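Coffee corner clean-out, Mowat Street kitchen

We finally gave the coffee corner the good scrub it's been begging for since July. The flat white drinkers had been dropping hints, and Ludger Sperling had started leaving the descaler box on my chair (subtle, mate!). So on Tuesday we cleared a stretch of bench, pulled the espresso machine apart as far as I dared and got stuck in.

I'm no technician - I can do tanks, trays and grates, and anything with a screw in it goes to the repair bloke at Sternden. The grinder gets its turn next month, once I've worked up the courage to face the old grounds in there. Two new filters are on order as well, and I'll pop them in when they turn up.
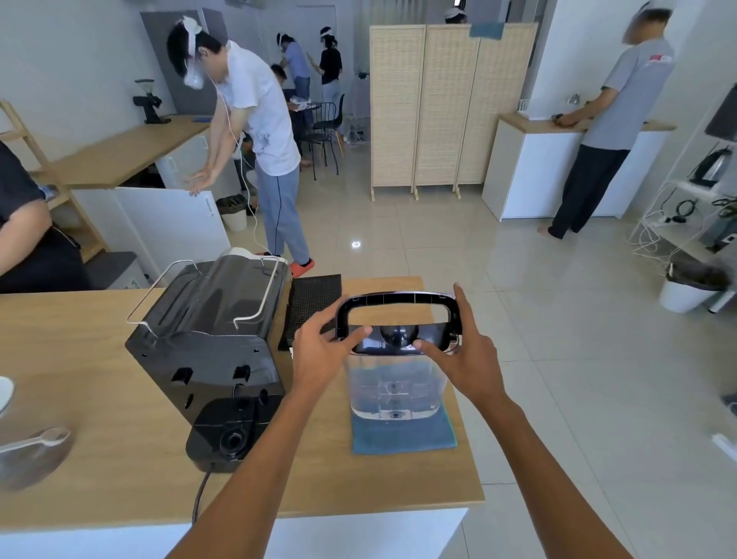
Ewan Aitken reckons a tank should never go back in without a rinse in plain water and a good airing, lid off, overnight if you can stand the wait for your morning cup.
Black lid and clear tank on the blue microfibre cloth, with the machine on its side and the drip tray grate standing up behind. I do love a shiny lid!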